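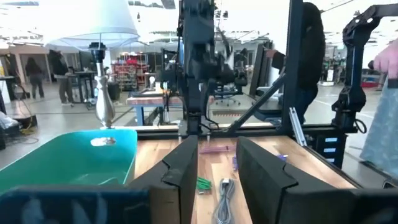 Gray braided, green and pink-purple, with the teal bin at the left.

Brostitz > Tidy Up > Cords & Chargers

How I Sort Charging Cables Into Two Baskets (and Keep Them Sorted)

By Mariann Lakatos | January
184 shares

Okay, so I finally did the cables. I'd been stuffing them in the same drawer since we moved, and last month I couldn't get the drawer open at all, so I pulled the whole thing out from underneath and dumped it on the biggest table I could get. There were 43 cords in there! Some of them went to phones I gave away years ago. If you've got a drawer like mine, set aside an afternoon, put on a podcast, and let's go.

You'll need a clear tabletop, two baskets or bins, a pack of cable ties (mine came from Rácz, 200 to a pack, so I'm set until I retire), a marker, and a roll of Drikell label tape if you like labels. Regular masking tape works too.

Step 1: Untangle first, decide later

I used to stop and test every cord as I pulled it free, and that's how I'd still be at it by midnight with nothing put away. Now I just untangle. Pull gently from the plug end, and if a knot fights back, loosen it in the middle and leave the ends alone. 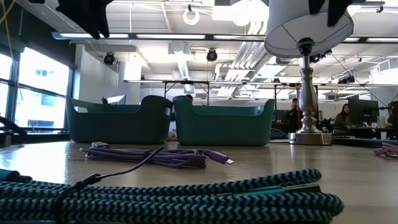 Winding is where most people (me!) go wrong. I used to wrap everything tight around my hand, and the cords came out kinked right by the plug, which is the first place they fray. Go looser than you think you need to. The lavender-purple one lying flat is about what I'm after, a relaxed oval with the plug end sticking out where you can see what it is. Thick braided cords like the teal and navy one up front want bigger loops, so let them have bigger loops and don't force them to match the skinny ones. And pull any thin black cord off the top of the pile before you start on whatever is under it. They sneak through everything.

My bundles for regular phone cords end up 8 inches long, give or take. One tie around the middle, snug but not strangling, tail tucked under.

Step 2: Lay them out by color

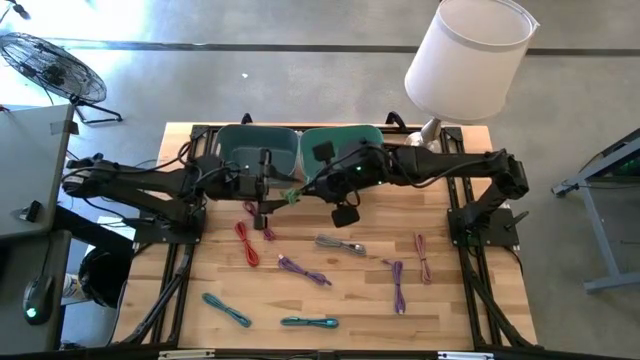 I buy colored cables on purpose now, and it's the best thing I've done for my own sanity. You can say "grab the red one" from the other room and somebody will come back with the right cord (most of the time). Spread the bundles over the table with some wood showing between them, because a pile just turns back into a tangle. Red is easy to spot way over on the left, but look at the purples, there's more than one, and with the pale pink nearby it gets confusing fast. That's where the tape comes in. I fold a little flag of it near the plug and write what the cord charges: "tablet," "headphones," "Mom's reader."

Test them at this point if you haven't already. Anything that only works when you hold it at a funny angle goes in a bag for electronics recycling. Be tough about it. I kept two "just in case" last time and they were both still broken when I found them again.

Step 3: One basket for now, one for later

My first basket is for cords we use every week. The second is for travel spares and the odd ones for gadgets that come out twice a year. Drop the bundles in standing up, plugs at the top, with the bigger coils along the back wall. Don't fill past the low part of the rim or you'll be digging again by spring.

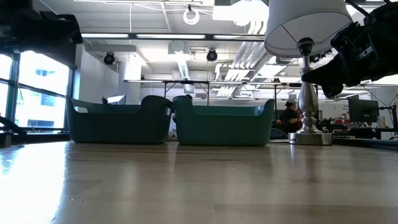 STIVOLHOLM, January

Two baskets in the same shape but slightly different teals turned out to be a nice trick, by the way. The darker one on the left is my everyday basket and the brighter one is spares, so I didn't even have to label the outsides. I like the scooped front too, it's easy to reach over, and the raised ends give you something to grab when you carry it off to another room. Park them side by side near a lamp if you can. I do most of my cord hunting at 6 in the morning before coffee, and a little light helps a lot.

Upkeep is tiny. When a cord comes back from a trip, I wind it and tie it before it goes in, even if I'm tired. Every couple of months I tip out the spares, check the tape flags, and re-write any that have smudged.

Next up I'm tackling batteries, so if you have a good way to store the flat round ones, leave it in the comments!

43 comments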